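Why I still watch the Sunday cooking show of my childhood channel

December 10, 2019

My sister sent me a message last week with only a link and three exclamation marks. The link was to the first episode of the new season of Villanueva Kitchen, the celebrity cooking contest that we used to watch with our parents. I thought the show was finished forever. The last season ended in June two years ago, the ratings were poor, and the channel put a quiz in its place. But now it is back, with a new set and a new judge, and I have already seen four episodes.

For those who do not know it, the idea is simple. Seven famous people, or people who were famous at some time, cook every week in front of a jury. One of them goes home. There is an actress from a hospital series, a retired swimmer, a weather presenter, two singers who were once in the same group and clearly do not like each other, a comedian, and a man who is known for being on other shows of this kind. I must confess that I needed to search for his name.

The program moved here to Unell five years ago, and I came with my suitcases a little before that. In my first winter in this city I understood maybe half of what people said to me in shops. On the television it was easier. When a person holds a pan and shouts that the sauce is burning, you learn the word "burning" very quickly and you do not forget it. So I have a warm feeling for this show which it perhaps does not deserve.

The new season has changed some things. The old kitchen had yellow walls and looked like the home of somebody's aunt. The new one is all gray and glass, and the light is cold, so everybody looks tired. I do not like it. They also cut the part where the contestants go to the market with a small amount of money, and this was my favorite part. You could learn more about an actor from how he buys onions than from any interview.

The third episode was the best one until now. The task was breakfast, and each contestant had 30 minutes. The swimmer made an omelet so calmly that I forgot it was a competition. The weather presenter wanted to do poached eggs and she lost four of them in the water, one after another, and then she started to laugh and could not stop. The judges laughed too. I think this was the first real moment of the season.

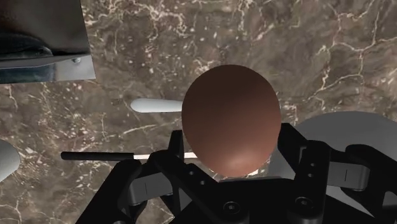
One egg, brown, upright.

The singers are another matter. The press says that they have not spoken since their group, Kemedell, separated, and the producers put them at neighboring tables on purpose, of course. In the second episode one of them asked to borrow salt and the other one pretended not to hear. My husband believes that all of it is written in advance. I am not sure. If it is written, then she is a much better actress than the actress.

About the new judge I have mixed feelings. He comes from a restaurant in the old town called Cletard, where I have never eaten because one dinner there costs what I spend on food in a week. He knows his work, this is clear. But he speaks very softly, and he gives the same comment to almost every plate: "It needs courage." What does it mean, that a soup needs courage? The old judge would say that it needs pepper, and the person at home could do something with this information.

I also want to complain about the advertisements. There are so many breaks that the show lasts over three hours with them, and after each break they repeat what we have just seen. My sister records it and watches the next morning. I tried to do the same, but at work everybody talks about who left, and in the elevator I heard the result of episode four before I had my coat off.

I will not write the result here, for those who are behind. I will say only that I did not agree with it, and that the comedian should send flowers to the jury.

My prediction for the final is the swimmer and the weather presenter. My sister says the actress. We have bet a cake on it, and the one who loses must bake it herself, without a mix from a box.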